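The Woman Who Draws the Forest

Jiahui Xiong has already been out in the rain for two hours when I reach her kitchen, and she has the wet boots by the door to prove it. On the table there is a pot of tea, a heap of colored pencils, and a sheet of drafting film covered in marks so small that I have to bend down to read them. Brown lines, green patches, tiny black dots. It is a corner of the forest north of Rikberg, and she has been drawing it since April.

"You can hold it," she says. "It's waterproof. It has been in a stream twice."

Xiong makes maps for orienteering, the sport where you run through the woods from one marked point to the next and find your own way between them. I had heard of the sport, and I think I once did a version of it at summer camp, badly. What I had never considered was that somebody has to draw the map first, by walking every bit of the ground, and that the person who does it might love the drawing more than the racing. I came for an hour and stayed until it was dark.

She started running at school and was, she says cheerfully, middle of the pack. "I was quick enough, but I kept stopping to look at things. I'd come to a boulder and think, oh, that's bigger than they drew it. You can't win races like that!" One autumn her club needed help updating an old map at Mollik, a strip of hilly pine forest that had been partly logged, and she offered to take a weekend. It took her until Christmas. That was 20 years ago, and there has not been a season since without a map on her table.

The first thing I want to know is why anyone still has to walk. Surely the whole world has been photographed from above by now? Xiong nods as if she has been waiting for this one. She does use aerial photos, and she uses laser survey data from planes too, which she calls the best thing that ever happened to her knees. The laser data strips the trees away and shows the bare shape of the ground, so she can print out a base map with contours before she ever leaves home. In the old days she had to work out the slopes by eye and by counting her own steps.

"But the laser doesn't know what it feels like to run there," she says. "It gives me every bump. Thousands of bumps. If I drew all of them the map would look like a plate of noodles. So I go out and ask, would a person running past here notice this? Would it help them? If not, it goes."

That question, whether a tired person moving fast would notice a thing, comes up again and again as we talk. It decides nearly everything. A small knoll on flat ground is a landmark and gets its brown dot. The same knoll on a rough hillside full of knolls may be left out, and the hillside is easier to read for it. She shows me two spots on the film, a thumb's width apart, where she has made opposite decisions about what I would have called the same lump of dirt.

Then there is the green. On an orienteering map, open forest that you can run through is white, which confuses every beginner, and the thicker the growth, the darker the green. Getting the greens right is the part mappers argue over late into the night. "White forest in spring can be light green in August, when the ferns are up," Xiong says. "So which month am I drawing? I have to choose. And I'm not very tall, so what slows me down might not slow you down. I've had very tall men come up to me after a race and tell me my light green was dark green, because all the branches were at their face!"

She laughs so hard at this that she has to put down her cup. 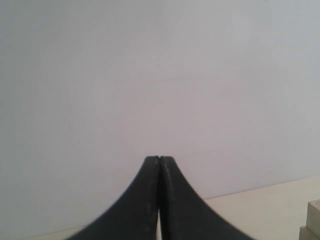
Photo: Tiago Magalhães

Her working day begins early. By six in the morning she likes to be at the edge of whatever block she has picked, with the film clipped to a board that hangs from a strap around her neck. She carries a compass, a GPS unit, three pencils of each color, a sharpener on a string, and what she describes as an unreasonable amount of cheese. She walks the block in strips, up one side of a valley and down the other, then crosses it again at a right angle to see whether what she has drawn still makes sense from a new direction.

"It often doesn't," she says. "You see a cliff from below and it's huge. You come on it from the top and you'd hardly know. I sit down for a while when that happens. I eat some cheese."

I ask how much ground she covers, expecting an impressive number, and she makes a face. On easy land, a decent patch in a day. On the slopes above Mollik, where the rock is broken and everything is covered in moss, a patch so small that she used to be embarrassed to send in her progress notes. The highest point on that map is 619 meters up, and she reckons she has eaten lunch on it more than anywhere else on earth. The contour interval is five meters, so each brown line means another five meters of climb. Between the lines she can add a dashed one, a form line, to show a shape that would otherwise be lost. Form lines are her favorite thing in all of mapping. She draws me one on the back of an envelope, a little dashed curl showing a shelf on a hillside, and I do see it — suddenly the flat paper has a place on it where you could stand.

"Isn't that great?" she says. "It's one line!"

In the evenings she scans the film and draws everything over again on the computer, which takes at least as long as the walking. Symbols have fixed sizes, and two of them can't touch, so if there is a boulder next to a path next to a ditch, something has to be nudged. A mapper will move the boulder a hair to the left and hope to be forgiven. I say this sounds like lying. Xiong thinks it over seriously.

"It's a kind of manners," she says at last. "The order has to be right. Path, then boulder, then ditch. If the order is right, the runner will find it. They're not out there with a ruler."

She has had her failures. On her second map, a job she did at Cekel when she was still learning, she missed a whole fence. It ran straight through the middle of the forest, and she had drawn the ground on both sides beautifully without once noting that something stood between them. She still doesn't know how. She must have climbed over it a dozen times, thinking about other things. The planner put a control point just behind it, and 200 runners found the fence for her, one after another. Several wrote to her. One drew the fence in with red pen and mailed her the map, and she has it framed in the hallway. I pass it later on my way to find my coat, and it really is a very long fence.

What about race day itself? Does she go? She does, always, and she says she is useless company. She stands near the finish and listens. Runners coming in will tell each other the story of their race, leg by leg, with fingers on the map, and she edges closer and closer until somebody notices. Good news for a mapper is when they don't mention the map at all. They talk about the hill, the marsh, the wrong turn at the stream.

"When they say, I came down the spur and there was the little pit, right where it should be, I want to hug them," she says. "That pit took me an hour. It was full of leaves and I wasn't sure it was a pit."

There is one younger mapper she is teaching now, a student named Wattanapong who runs far faster than she ever did and draws, in her opinion, far too many boulders. They have an arrangement. Each maps the same small block without talking, and then they lay one film over the other on her kitchen window and look at the differences. She shows me a pair. His is crowded and excited, hers is calm, and in the top corner he has found a spring that she walked straight past. She points it out to me before anything else.

"I was so annoyed," she says, grinning. "I went back the next morning to check, and there it was. Lovely little spring. So now it's on the map, and I've told him he can have four of his boulders too."

I ask what someone should do if they'd like to try it, without a club or a laser survey or any talent for drawing. Her answer comes fast. Take a piece of a park you know well, small enough to cross while you finish an apple. Start with the paths, and pace them out. Add the big trees and the benches, then the slopes. Then hand it to a friend, hide something, and mark the spot with a circle.

"And then keep your mouth shut!" she says. "That's the hardest bit. You stand there and watch them go the wrong way, and you want to shout. But you look at your map, and you see, oh, I drew that bend too soft. So you fix the bend."

The rain has let up by now, and she keeps glancing out of the window. There is a gully at the north end of the Rikberg sheet that she isn't happy with. She thinks it might split in two higher up, under the spruces, and the laser data is no help. I ask if she is going back out tonight. She says no, of course not, it's nearly dark. Then she gets up and starts looking for her headlamp.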